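Browser Talk > General > Is Stargate 5 worth switching to?

jurnier_dan
November 14, 2024
ok so I said in September I'd never touch Stargate again. Been on version 5 a week now and I'm eating my words a bit. Same room in all of them 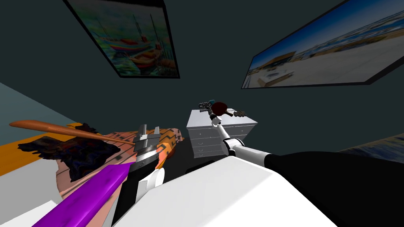
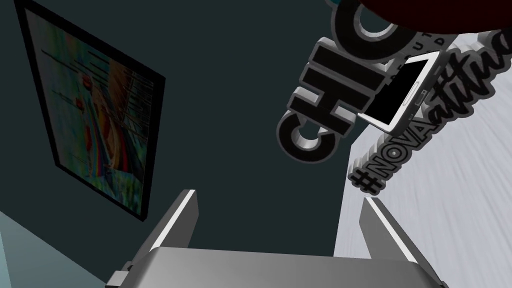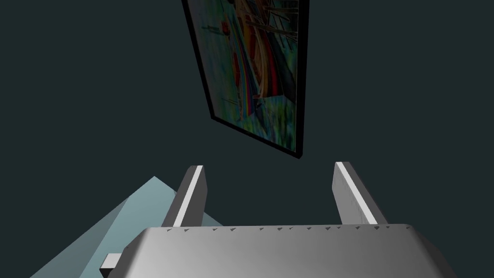
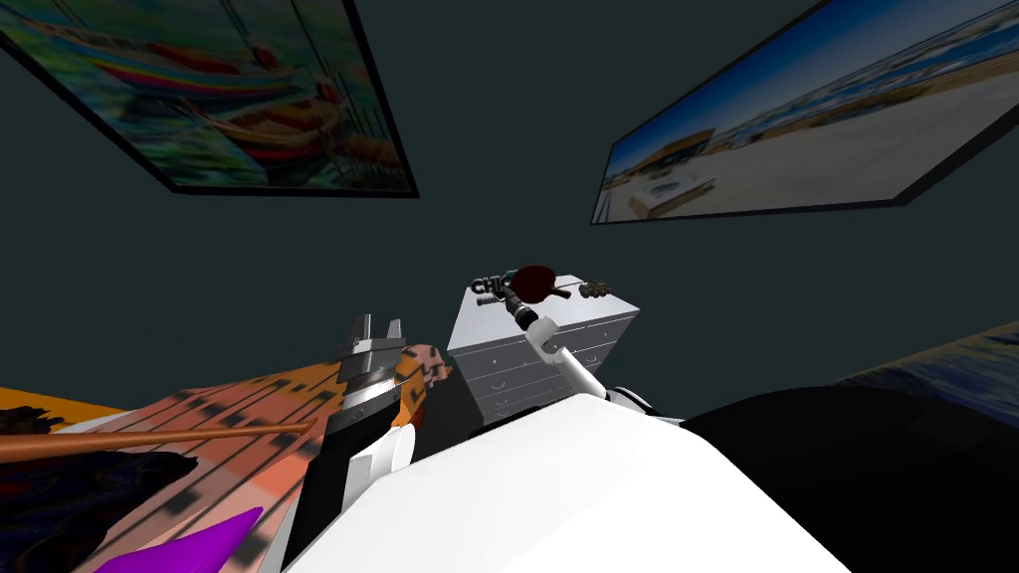 Anyway, the browser. Startup is way faster, tabs don't freeze when one page hangs, and the new reader view is nice. Color is where I got stuck. The wall comes out a dark slate green in my old browser and nearly black in Stargate, so the boat painting kind of jumps off it. Is that a profile setting? Couldnt find one. Bookmarks imported fine, all 500.

Svetozar_M
Its under Display, "match system profile". Off by default, dumb choice imo. Turn it on and restart.

pshan
Disagree, off is right. Half the laptops out there ship with a garbage profile and then people blame the browser.

Svetozar_M
Then ask at first run. Every other browser manages it.

warumitz
still no proper extension support tho. 13 of mine won't load, incl. the password one. Dealbreaker. Went back after a day

jurnier_dan
Yeah extensions are rough. I only use 5 so didn't hit it much. Profile thing worked btw, thanks Svetozar. Greens look normal again

pshan
warumitz did you try the Fu build? Most of mine load in that one.

warumitz
no, and not running somebody's side build with my passwords in it

pshan
Fair. Might be a while for the offical one then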